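Mayuree Kaewmanee spent September comparing two sets of finger pads for Dedus, a hand-held gripper tool, on a job she describes as "fiddly by design": putting jewellery into a metal box.

"Blocks are easy," she says. "A chain moves while you're closing on it, and then it takes three other things with it." 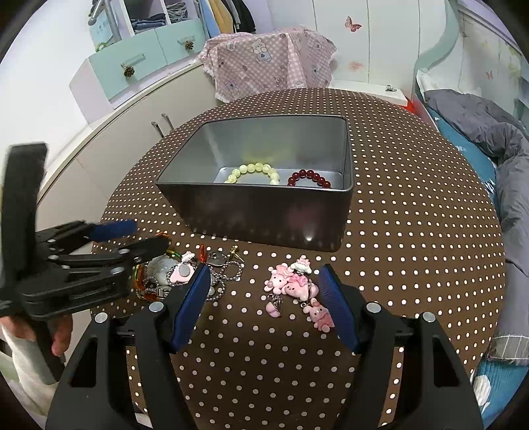
Blue pads on the dotted cloth, with charms and chains in front of the box.

The ridged Ralteck pads did better on beads. The older Erdem pads were smooth, and round beads tended to roll out sideways. She logged 113 attempts with each set and lost five to snagged cord. "I'd expected more," she says.

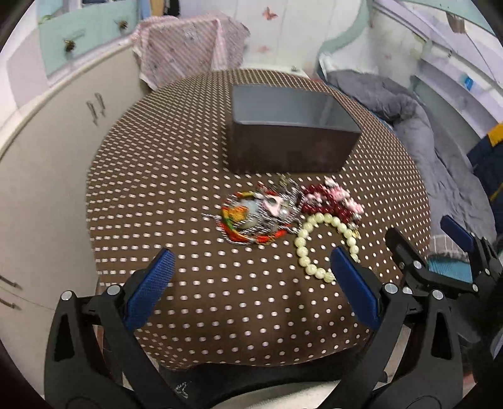 Her colleague Laimutė Hunt was less sure about the cameras. The wide lens takes in the whole table but bends the edges, and she wanted a narrower one for small charms. They haven't settled it.

Kaewmanee would keep the ridged pads. "Pearls are still awkward. You have to come in low and close slowly, and I don't always remember."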